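Drullis: a small dataset of kitchen words

Hi! Drullis is a word list I've been putting together in my spare time. It collects what people call ordinary kitchen things in two towns, Clesstead and Vustavthorpe, which sit 22 miles apart and can't agree on what to call a dishcloth. I grew up in one and now live in the other, so I've been corrected in both directions.

What's in it

There's one main file, words.csv, and a second one, notes.txt, with the longer remarks people made while filling in the form. The main file has 66 items (the rows) and the answers from 30 households. Each row has the plain name of the item, the town, the word given, and a comment column that's mostly blank but very good when it isn't.

Spelling is left the way people wrote it. I did fix capital letters and stray spaces, and that's all the cleaning I did. If you see "chopin board" in there, that's how it came in, and I like it too much to touch it.

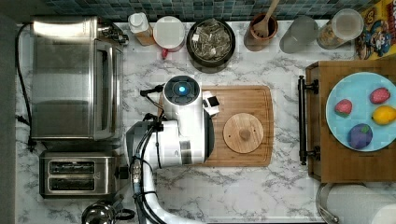 The form went out in January, on paper, mostly handed over at the library desk and the Clesstead bakery. People could skip anything they had no word for. Quite a few skipped the trivet, which surprised me (we had three words for it in my house and used all of them badly). If a cell is blank, read it as "no answer" and please don't fill it with the standard word! I did that in the first version and it made the two towns look far more alike than they are.

How to use it

Any spreadsheet program will open the files. I use one called Duan for my own counting, and the folder named duan has my saved views, but you don't need it for anything. If you want to compare towns, filter on the town column first and then sort by item. Sorting by word first gets you a mess, trust me.

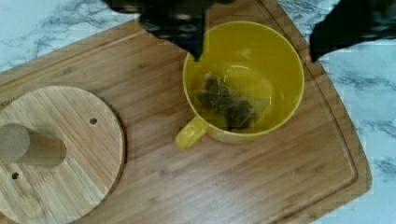

Drinking things caused the most arguing, and I ended up splitting them into 5 rows. My first form just had "cup," and people wrote little essays in the margin about how a teacup is one thing and a coffee cup is another. Something like the yellow mug on the cutting board is a plain "mug" to nearly everyone in Vustavthorpe, while Clesstead folks will happily call it a "beaker" or a "pot," and one household wrote "the good one." I kept that answer in. It's a word for a mug if that's what you shout across the kitchen.

Things I know are wrong

Older people are way overrepresented, mostly thanks to where I handed out the forms. I also didn't ask how long anyone had lived in their town, and I really wish I had. The "ladle" and "dipper" rows overlap, and I haven't decided which one to keep. Please don't use this to make big claims about dialect. It's a hobby list! 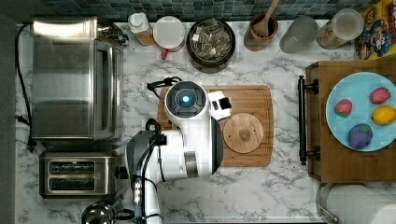

Cutting board with a groove around the edge, on a marble-patterned countertop.

License and changes

Use it however you like, just say where you got it. Version 2 went up on November 24, 2025, with the blanks put back and the drinking rows split. Next I'd like to do laundry words, if I can find enough people who still have opinions about clothespins. Corrections are welcome through the issues page, and if you're from either town and your word is missing, send it along with the town name.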